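Rules Worth Running a Thousand Times

Features | Labs | Field Notes | Subscribe

Simin Bahrami keeps a rulebook four pages long, and she'll happily read you any of it. She runs simulation testing at Vundmont, where a kitchen robot rehearses its chores on a computer before it gets near a real one. Her favorite rule is the first. Every test starts with the fingers open and touching nothing. 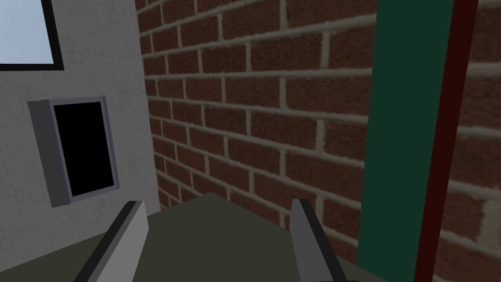
It sounds fussy until you hear what it replaced. Teams used to start a trial wherever the last one had stopped, and their scores couldn't be compared. Now each task gets 1,000 runs from logged starting positions, and the failures are published along with everything else – all of them, even the embarrassing ones!

Ottmar Teuber, who wrote the contact rules, cares most about knobs and handles. A gripper has to slow down before it closes, and a pull must stop if the force climbs past the limit set for that piece of furniture. Opening a door by wedging a finger behind its edge counts as a failure, however nicely it swings. 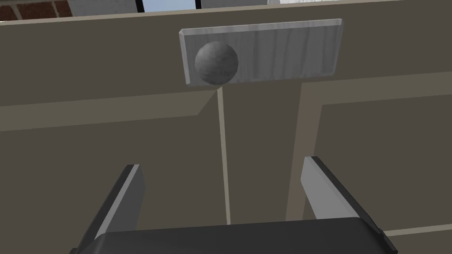

Fingers open, short of the knob: a simulated gripper at a paneled front.

What I love is how readable it all is. Homa Kiani joined the group with no robotics background and had suggested her first change by May. It passed – a run can no longer be thrown out without a written note. Other labs have begun asking for copies, and Bahrami sends them the whole thing, margin comments included.

Related
Joris and the Long Road to a Safe Stop
Davoud Bakhtiari on Writing Better Test Logs
Inside the Farahani Workshop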